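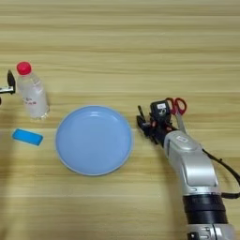
Scissors in the right hand, plate, sponge and bottle on the table. A thread about our table rules.

Dezső Lakatos
1/ Many people write to me and ask which standard we follow for two arms at one table. We read the standards, of course, and our safety officer reads them better than me. But most of our daily problems were solved by house rules which fit on one sheet of paper. I share them in this thread.

2/ Rule one: a sharp tool is a separate risk assessment. The arm can be approved, the hand can be approved, and with scissors in the fingers you have a new machine. At Grumex we had one assessment for "household objects" and the scissors were hidden inside it. I signed that paper myself, so I can complain about it.

3/ Rule two: while a blade is in a hand, no person puts an arm over the table. Also not for one second, also not to straighten a sponge. If an object lies wrong, you stop the cell, you wait for the standstill light, then you reach.

4/ Rule three: the tool is never handed from robot to person. The robot puts it down on the table, opens the fingers and goes back to its home position. Then the person takes it. It is slower and my colleagues at Brunner laughed a little. They have the same rule now.

5/ Rule four: closed bottles only. The cap is checked by the person who sets the table, and the same person writes initials in the log. We had one spill in April, and it cost us a joint cover and two afternoons of drying.

6/ Rule five: every object on the table is on the list for that task. If your coffee cup is not on the list, your coffee cup is not on the table. This rule is broken more than all the others together, mostly by visitors and by me.

7/ Rule six: cables. Look at them before each shift with the arm in its most stretched position, not in the home position. At home every cable looks good. We found a worn one at Zerlow only when somebody moved the arm fully across.

8/ Some numbers, as I was asked. Between April and 10/16/23 we logged 1,990 runs with this sheet on the wall. 86 were stopped by a person. Of these, 33 were stopped for an object not on the list. I do not know if this is good or bad, I have nothing to compare with. If your lab publishes the same count, please send it.

9/ A person asked if a stop should be written down when it was "only a feeling". Yes. We write the time, the task and one sentence. You don't have to defend the feeling. When we asked for a reason each time, people stopped less, and I did not like that.

10/ What we still argue about: plastic scissors for training days. Enudent uses them for new operators. I am against, people learn a relaxed hand and keep it later. My colleague says I am old. Both can be correct.

11/ The sheet is in Hungarian and English, one page each. If you want it, write me your e-mail in a message and I send it this week. Please do not copy it without changing it, your table is not our table.

12/ Small correction to 5/: it was three afternoons. I looked in the log.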